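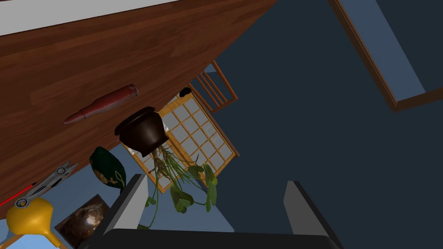
Wrist view in the sim, tabletop with the pot and plant, fingers open.

Ticket 262: Wrist camera view rolled over in simulation, arm drives off the table
Project: Clunlow (home build, garage bench)
Opened by: Ikechukwu Osagie
Opened: 2026-06-30
Component: camera mount transform, sim bridge
Priority: medium
Status: closed, one follow-up open

Summary

The simulated wrist view comes up with the tabletop running diagonally, at an angle that does not match the pose I asked for. The gripper sits along the bottom edge where it should be. Everything past the fingers is tilted. If I jog the arm toward the carrot-shaped object using camera-frame commands, it moves away from it and toward the table edge. Joint-space jogging is correct in every direction.

The physical arm has not been powered during any of this. I want the transform sorted before it is.

Setup

- Arm: six-axis, printed links, Gajdoš gear stages on joints one to three
- Controller: Clirnumach board, firmware build 11
- Simulator: Nornitby, default renderer, shadows off
- Scene: household clutter set, unmodified
- Control rate: 400 Hz in sim, same on hardware
- Gripper: parallel, two flat fingers, open at start of every run

Steps to reproduce

1. Load the clutter scene and home the arm.
2. Move to the saved pose "bench_left".
3. Switch the jog frame from base to camera.
4. Command a small positive move in X.

Expected: the view shifts sideways, parallel to the table surface.
Result: the view shifts diagonally and the arm loses height. Repeating the command takes it further from the table.

Log extract

[step 0] home complete, all joints within tolerance
[step 1] pose bench_left reached
[step 2] jog frame set: camera
[step 3] warning: camera_link parent is wrist_2, expected wrist_3
[step 2,054] target outside workspace, motion stopped

I missed the step 3 warning on the first few runs. It prints in the same colour as the normal messages and scrolls off before the arm stops.

Checks

Joint encoders: simulated values match commanded values. No drift over a full run.

Inverse kinematics: solved the same target with the solver in base frame. Correct result, so the solver is not at fault.

Scene file: the table is level. I checked its orientation in the scene tree and it is zero on all three axes. The tilt belongs to the camera side.

Field of view: changed it up and down. The angle of the table edge stays wrong, so I put it back to the default.

Finger geometry: the fingers are attached to the correct link and both open and close on command. They look right in the wrist view because the gripper and camera were moved together when I rebuilt the model, but the jog code still reads the old parent.

Second pose

Ran it again and left the camera-frame jog going to see what the limiter would do. The view at one point had no tabletop in it at all, only dark flat background with a brown-railed shape and a blue-grey panel past the fingers. There is very little texture to work from in a view like that, and the feature tracker reported no usable points. I have added a check that halts camera-frame motion when the tracker has nothing - it should have been there from the start. 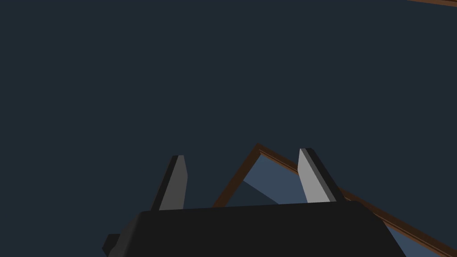
Cause

When I split the wrist into two links to fit the new motor, the camera entry in the model file was updated but the copy in the controller config was not. The controller was applying the roll of wrist_2 and ignoring the last joint. At home the last joint is at zero and the error does not show. At bench_left it is well off zero and the error is obvious.

Fix

1. Set camera_link parent to wrist_3 in the controller config.
2. Delete the cached transform tree. A restart alone does not clear it.
3. Reload the scene and home the arm.
4. Confirm that the step 3 warning is gone.
5. Jog in camera X and camera Y from bench_left and check that height over the table holds.

Result after the fix: camera X and Y both hold height from bench_left and from two other saved poses. The saved view is still rolled, as the last joint is stored at an angle in that pose. The jog directions now agree with it.

Follow-up

- Generate the controller config from the model file so there is only one place to edit. Planned for July.
- Print warnings in a different colour.
- Re-save bench_left with the wrist levelled. The current one is awkward to judge by eye.
- Repeat step 5 on the hardware at reduced speed, with a hand on the stop button.

The hardware check is still open and will get its own ticket. Labels: transforms, sim, wrist.

3 comments | 0 shares
Contact the project | © Clunlow build log | Back to top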